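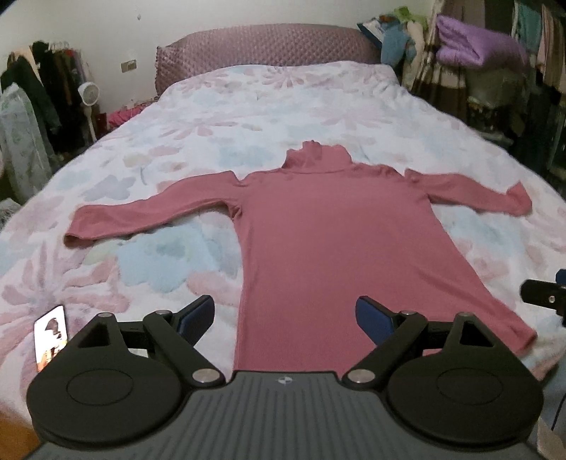
Linton Knitwear Shrinkage Records

Version 2

Summary

Wash and dry measurements for 727 knitted garments, collected at two sites, Drarbridge and Testham. Each garment was measured flat before its first wash and again after every recorded cycle. The table holds 1,236 rows, one per garment per cycle. Most garments have a single cycle; the Testham ones tend to have more.

Files

garments.csv — one row per garment: fibre content as printed on the care label, knit structure, colour group, site
cycles.csv — one row per wash: programme, water temperature, spin speed, drying method, measurements after drying
codes.txt — abbreviations used in both tables

Measurements

All lengths are in centimetres, to the nearest half. Body length runs from the base of the collar to the hem, so a turtleneck's collar is left out. Sleeve length is taken from the shoulder seam to the end of the cuff, with any fold turned out. Ribbed fabric is smoothed by hand but never stretched. Garments rested for at least four hours after drying before they went under the tape.

Missing values

Blank means not measured. Care labels had been removed from 165 garments, and their fibre field reads UNK. Please don't fill these in from the colour group or the knit structure.

Known problems

Spin speed at Drarbridge was copied from the machine dial and is nominal only. Around 2 per cent of sleeve lengths in the first release had left and right swapped; these are corrected here. Line drying and rack drying share one code (AIR) in rows entered before April.

Percentage change is not supplied. The Borbély script calculates it from the first measurement, which gives odd results for garments that were already worn when they came in. Check the PRIOR column first.

Contact

Gudrun Lindholm maintains the tables. Send corrections with the garment number and the cycle number — a row number is no use once the file has been sorted.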